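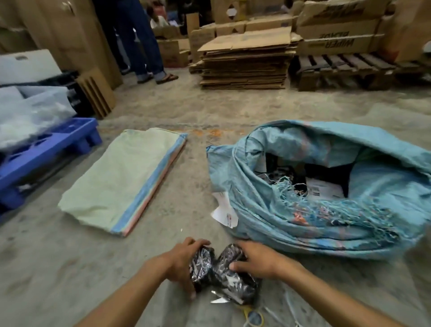

Back from Mullstead and typing this on the train, so forgive the state of it.

Open day at the Greron warehouse, Tuesday, doors at ten. I went because Shalini Chauhan had a spare place and because I've been reading about robots that sort and pack for two years and never stood next to one. Well. Now I have.

First thing, it's a proper working warehouse. Dusty concrete, cartons on pallets, wiper blades by the boxful, folded sacks in piles. Was expecting something shinier. Liked it more for that.

The job they want a robot to do is the dull one. Stuff wrapped in crinkly film, picked up off the floor, dealt with, next. Hands do it without thinking, you just squash the thing a bit and lift. Machines hate it. Film shines, film slips, the bundle changes shape the moment you squeeze. Guido Dal Bello gave the talk and spent most of it on plastic film, which sounds grim and was the best bit of the day.

Then the demo. Two arms on a bench, 4 goes at a wrapped bundle. First go, dropped. Second go, lovely, big cheer. Third it got hold of the film and not the thing inside, so it lifted an enormous crisp packet basicaly. Fourth fine but slow. I timed nothing, sorry, was eating a biscuit.

Guido said they'd logged 2,000 picks since August and that loose string is still worse than film. Somebody asked about jobs. Pierina Orlandini, who runs the floor, said she's short of people every week and would take the help, but she wouldn't put it on the sacks yet. Fair answer I thought. The man behind me didnt.

Questions I never got to ask: what happens when a sack flops shut half way through? Who picks up what it drops?

Next one's in spring, Shalini has the list. Wear flat shoes and bring a jumper. My stop, got to go.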